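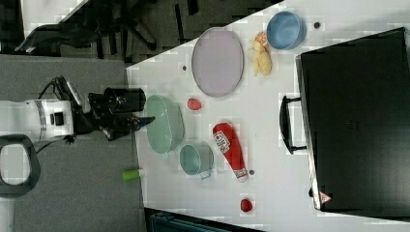
Section 4. Ground Rules for Tabletop Work

Welcome to the part of the Tallodside guide we get the most mail about! You have the arm mounted, the software talks to it, and now you want it to pick things up. Great. Please read this section through once before you switch the motors on, then keep it open on a second screen for your first few sessions.

The rules apply to any bench where the arm reaches over a table that people also use. They began as Notburga Gruber's notes for the lab in Sanitz and have been through a lot of hands since then.

4.1 Before you power the arm

1. Find the stop button and press it once. Check that the status page shows STOPPED, then release it. Do this every session, even if you only went out for coffee.

2. Mark your keep-out line. With the arm at full reach, add 90 cm beyond the fingertips and run floor tape along that line. Where the table itself fills the space, tape the far edge of the table instead.

3. Roll chairs back behind the tape. A chair that drifts in counts as a person, so stop the arm before you move it.

4. Follow the cables from the gripper back to the base by hand. They need enough slack for the wrist to turn both ways, and no loop should hang where the elbow can catch it.

5. Wipe the camera window on the gripper with a dry lens cloth.

Note: If you changed the camera or its bracket, go back to Section 3 and redo the hand-eye calibration. A tiny shift at the bracket becomes a big miss at the table.

4.2 Setting out objects

This is the fun part. Bowls, mugs, plates, plastic fruit, squeeze bottles and soft toys all make good practice, and mixing them teaches you more about your grip settings than a week with foam cubes.

1. Use unbreakable items only. No glass and no ceramic until you have signed off the force test in Section 6.

2. Empty all bottles and rinse them. Tape the caps shut.

3. Lay some things on their sides. Real tables are messy, and a mug that always stands upright will fool you into thinking your grasps are better than they are.

4. Leave one hand's width between anything tall and the path of the wrist. Large cases and bins belong at the far side of the table, and they must be entered in the collision map as solid boxes.

5. Press SCAN and compare the map with the table. Add anything the scan missed.

CAUTION: Do not reach in to straighten an object while the arm is live. Pause is not stop. In pause the motors hold torque and can resume from the network.

4.3 Running

1. Start at the lowest speed setting and stay there for your first 3 picks.

2. Keep one person on the stop button. That person watches the arm and does nothing else – no phone, no log sheet.

3. Call out "live" before each start and wait for an answer.

4. Pay extra attention near the table edge. Grips there are often shallow, and small items like to go over the side.

Dropped objects: Leave them on the floor until the arm is stopped. Then pick up everything at once, look for cracks, and rescan before you restart. Log each drop with the object, the grip width and the speed.

4.4 The log

We love the log, and we hope you will too. Bromley and Sanitz have pooled 3,648 picks so far, and the default grip widths in the current release come straight from those pages. Mireille Nassar reads every new sheet and has caught almost all of our worst settings that way.

Change the finger pads every 1,000 picks, or sooner if the surface looks shiny. Frei pads fit without an adapter; seat them until you hear the click, then run the open-close check from Section 3 before your next session.

Next: Section 5, Sharing a Bench Between Two Teams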